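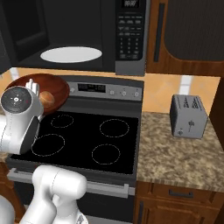
Gravel, Patience and a Used Block Press

Derek Dawber wants it known that he did not set out to make paving blocks. He set out to buy a truck. The truck was sold before he got to Bloxham, the seller had a block press sitting behind the shed, and Dawber had already paid for the gas.

"I had a check in my pocket and a long drive home," he says. "That's a dangerous way to look at machinery."

The press, a secondhand Zasolex with a hydraulic head and a vibrating table, now runs in a steel building outside Brerstead. Dawber's company, Lelura, has three employees counting him, and he isn't sure his foreman would count him. They make plain gray pavers and a hollow wall block. Customers who ask for other colors are shown the gray again.

We talked in the office, which shares a wall with the press. Every so often he stopped in the middle of a word and waited for the table to quit shaking, then picked up at the next syllable.

What surprised him most was how little of the job is pressing. "The press does its bit in 26 seconds. Everything else is sand." He buys it from two pits, and the sand from one comes in wetter after rain, so the mix has to change with the weather. The first spring, he went by the recipe taped inside the control cabinet. The blocks came out of the mold looking fine and slumped on the pallet like old men on a bench.

"The recipe was for somebody else's sand," he says. "Possibly somebody else's planet."

Jamie Fothergill, the foreman, arrived that October from a pipe plant and took the recipe down. He squeezes a handful of mix and looks at what it does. If it holds together and leaves his palm barely damp, it goes in the hopper. Dawber bought him a moisture probe, which Fothergill has agreed to use.

"It usually agrees with me," Fothergill says. "When it doesn't, I clean it, and then it agrees with me."

On a good shift they turn out over 1,000 wall blocks. On a bad one they turn out a smaller number and a lot of language. I asked Fothergill what makes a bad shift, and he had the list ready: worn tamper shoes, a feed drawer that drags, pallets that have warped from being stacked in the sun. The pallets annoy him most. A warped one rocks on the table, and the block on top comes out taller on one side.

"Then a mason calls me," Dawber says. "Masons don't call to chat."

Neither of them is sentimental about the press. It leaks oil at one fitting that has been replaced twice, and the replacement leaks in the same spot. The mold liners are on their second set. Dawber priced a new machine last year and read the quote standing up, he says, and then sitting down. The new one would stack its own pallets. It would also need a longer building.

So he spent the money on a curing room: insulated panels, a door that seals, and a small steam generator. Before that, blocks cured under tarps in the yard, and in cold weather they took their time. He credits the room with doing more for the business than any motor could, and he resents it slightly, having shown visitors the press for years. "You can't show people a curing room. You open the door and their glasses fog up."

His advice for anyone shopping for a used press is to ask to see it run with material in it. An empty press sounds wonderful. He'd also look at the mold before the paint, and get the seller to put the wiring diagram in your hand. His came later, in the mail, for a different model.

Would he buy the same machine again? The wall started to hum and he held up a finger. We both waited.

"I'd still rather have had the truck," he said, once it stopped. Then he went out to help Fothergill with a pallet.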